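Clistanbridge College Student Newspaper Archive: data card

Version 2, released 29 Apr 2024
Maintained by Veikko Kallio, Clistanbridge College Library
Short name in code and file paths: jutura

Summary

Jutura is a text collection made from the student newspaper of Clistanbridge College. It holds 1,993 articles taken from 183 printed issues. Each article is a plain text file with a matching row in a metadata table. The paper changed its name once, from The Heinonen to Trumamico, and both titles are included.

What is in the download

articles/ has one UTF-8 text file per article, named by issue number and page.
metadata.csv has headline, byline, section, issue, page and title of the paper at the time.
issues.csv has one row per issue, with the print date as it appears on the masthead.
corrections.txt lists changes from version 1.

Sections

The section column uses the names printed in the paper: News, Opinion, Sports, Campus Life, Letters. The early issues had no section heads. Those articles are marked "none" and we did not try to sort them after the fact. Sports is the largest section in the later issues, mostly game reports and season previews. Letters are kept as separate articles even when several ran under one headline.

How the text was made

Bound volumes were scanned at the library and run through OCR. Student workers then checked headlines and bylines by hand. Body text was only corrected where a line was unreadable. Expect broken words at column edges, especially in issues printed on the old offset press. Photo captions were dropped in version 1 and are restored here at the end of each article, after a line reading CAPTION.

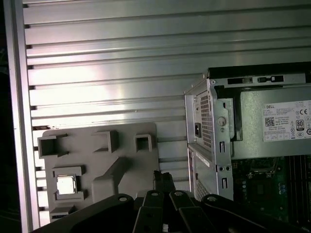 Can I republish whole articles from the collection?

Short quotes are fine with credit to the paper and the issue number. For a full article, write to the library first. Copyright in signed pieces stays with the writers, and we only have permission to share them for research and teaching.

Known problems

There are 27 issues with at least one missing page. They are flagged in issues.csv with pages_missing set to 1.
Bylines are inconsistent. The same student may show up with a full name, initials or a nickname. We have not merged them.
Some April issues carried joke articles. These are not labeled.
Jump lines such as "continued on page 4" were removed, but a few got through.
Print dates on the masthead are sometimes wrong. We copied them as printed.

Names and removal requests

Former students can ask to have a byline replaced with "Staff." We do this without asking for a reason. Requests are handled in the next release, and the text of the article stays in place unless the library agrees to withdraw it.

Changes since version 1

Captions added. Duplicate letters removed. Page numbers fixed for the graduation issues, which were printed with a separate insert every June.

Citing

Please cite as: Kallio, V., Jutura: Clistanbridge College Student Newspaper Archive, version 2. Error reports should include the file name and the line where the problem starts.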